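**From:** Tala Semaan
**To:** skullthorpe-hall-list
**Date:** Sun 9 February
**Subject:** Re: [hall] White paint for the kitchen and back passage

Paora Rutherford wrote:

> Hi all,
>
> Vilmos and I have been through the samples and we think Prokusar Clean White is the one for the kitchen, the back passage and the serving hatch. It's a wipeable finish, it's meant to resist stains and mould, and the tin says one coat covers 37 square metres. They also say it makes a small room feel up to a third bigger. It costs a bit more than the usual stuff but we'd save on a second coat and on cleaning time.
>
> If no one objects by the end of the week I'll order 7 tins.
>
> Paora

Paora,

I object, or at least I'd like to grumble before you order.

Take the one coat claim first. I have painted four kitchens and a stairwell in my life and I've never met a white that covered in one coat, unless it was going over white. The back passage is currently the colour of strong tea. Has either of you tried it on that wall, or only on the card? A card is smooth and was white to begin with. Paint a patch behind the coat hooks, leave it overnight, and look at it in the morning with the door open. If I can still see tea I shall say so.

"Up to a third bigger" I can't take seriously. Bigger than what? I'd love to know who was asked, and whether they were standing in an empty room at the time. Our kitchen feels small because it has two fridges in it and a tea urn the size of a toddler. No paint will help with that.

Then there's the mould. We had this talk when Tanner Ouellet did the lobby with that Buvau bathroom paint, which was also going to see off the mould. It looked lovely until July. What sorted it in the end was fixing the gutter. I went round the outside of the kitchen after the rain and the wall under the window is still damp to the touch, so I'd spend the money there first and the paint can wait until the plaster has dried out. Painting over damp is throwing it away, whatever the tin says.

Wipeable I will half believe. My sister used something of the sort in her hall, a different make, and it did wipe, but she got shiny patches wherever she'd rubbed. With a serving hatch that gets scrubbed after every lunch club I can guess how that goes.

My last point is about white itself. I know everyone says it looks clean. It looks clean for a week. After that it shows every thumb and every splash of gravy, and when everything in a room is white you can't find the edges of anything. See what I mean:

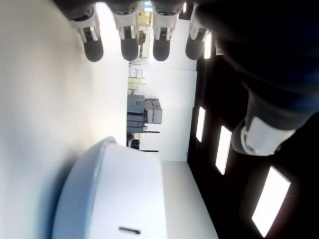 *White on white. The curved rim and the short black slot are what you notice.*

I would sooner have a pale green or a plain cream for the walls, with the white kept for the ceiling. Hiba Najjar has most of a tin of cream left from the Obeidat Room and it has gone 13 months in there without anyone complaining, which for this list must be a record. She's happy for us to have it for a test patch.

So, before any order goes in, could we please have:

- a patch of the Prokusar on the brown wall, one coat, as promised
- a patch of Hiba's cream next to it
- a price for the damp under the kitchen window
- the price per tin, as "a bit more" isn't a number

On that last one, I looked in the trade shop on the way home and the big tins were £71 each. Times seven, for a kitchen and a passage. If that's the same size you were quoted, I'd want it to go on by itself.

I can do Thursday evening if somebody lets me in. I'll bring my own brush, as the ones in the cupboard have gone hard again.

Tala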